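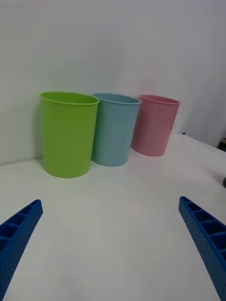

A glass of water should be free in any building the public pays for. I would have thought this was settled long ago, but in Travby it plainly isn't. The leisure centre took out its drinking fountain in the refit, the library never had one, and the bus station has a machine selling bottles. The cost of doing better is very small. A tap and a few plastic cups will do it, and they can be the plain sort in green, light blue and pink that last for years and don't break when a child drops them.

I started paying attention to this in February, when I had a run of appointments that kept me in town between buses. The 711 goes once an hour. If you miss it, you have an hour to fill, and if you are thirsty you have to spend money. I paid for a bottle of Ulo at the bus station twice before it struck me as odd that I was standing next to a building with running water in it. There is a tap in the toilets there, but it only gives warm water in short bursts and the basin is too shallow to get a bottle under.

The leisure centre is the worst case. People go there to get hot and tired. Betancur, the company that runs it for the council, says visitors are welcome to bring a filled bottle from home. Many do. But people forget, bottles run out, and children who have swum for an hour finish theirs before they are dressed. At the café counter you can ask for tap water, and you will be given it in a small disposable cup for 70p. The notice says this covers the cup. I asked whether I could have it in my own cup for nothing and was told the till had no button for that.

I don't blame the person at the till, who was polite and has a job to do. I do blame whoever agreed a contract in which water was left out. When the council hands over a building, it writes down the opening hours, the lane times and how often the windows are washed. It could write down a drinking tap as well.
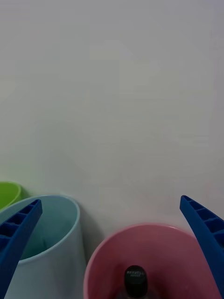 The usual argument against is money. The council's own figure for a wall-mounted bottle tap in the library was £600 fitted, and it was turned down as a cost that could not be met this year. I accept that budgets are tight. Still, the same set of papers had a larger sum for new signs in the car park, where the old signs were perfectly easy to read. Money is found for things that somebody in the room wants. Water has no one asking for it, mostly, I think, as those who go without simply get on the bus and have a drink at home.

The second argument is hygiene. I take this one more seriously. The old fountain at the leisure centre was the kind you bend over, with a jet that barely cleared the spout, and I never liked it much. But a tap that fills a bottle from above doesn't have that problem, and shared cups can go through a dishwasher, as they do in every school and café in the country. We eat off plates that strangers have used and think nothing of it.

The third argument, which I have heard from a few people my own age, is that we managed without. Some of us did. I remember a tap in the park by the bowling green, and another in the churchyard, and drinking from both. The park one was capped off. The churchyard one is still there, with a sign on it saying it is for flowers only.

Lalel does this better, and Lalel is a smaller place, with 2401 people on the last count. There is a tap outside the village hall and one in the entrance to the health centre, and both are marked on the map by the bus stop. Most shops on the main street will fill a bottle if you ask, and have a card in the window saying so. I filled mine at the ironmonger's. He didn't look up from his newspaper.

I would not make this a matter of law down to the last café. A private business can charge for what it likes within the rules and I can go elsewhere. A library or a sports hall is different. We own them. They are heated, lit and cleaned with our money, and an older person who spends the afternoon reading there should be able to have a drink without buying one.

The leisure centre contract comes up for renewal next year. Before it is signed, I would like one line added to it, saying that drinking water will be available free of charge during opening hours, in the public area, to anyone who comes in. The library tap can go in at the same time and the same plumber can do both.

Opinion > Local life > Travby
February
By our Travby columnist

3 comments

poolside_mum
The 70p thing drives me mad. Three kids, every week. I now carry a two litre bottle and it weighs a ton.

Oldgreen
The park tap was capped because it kept getting left on and flooding the path. Not saying it shouldn't come back but you need the push-down sort.

busstop22
Agree about the library. Would also like the 711 to turn up on time, if you're taking requests.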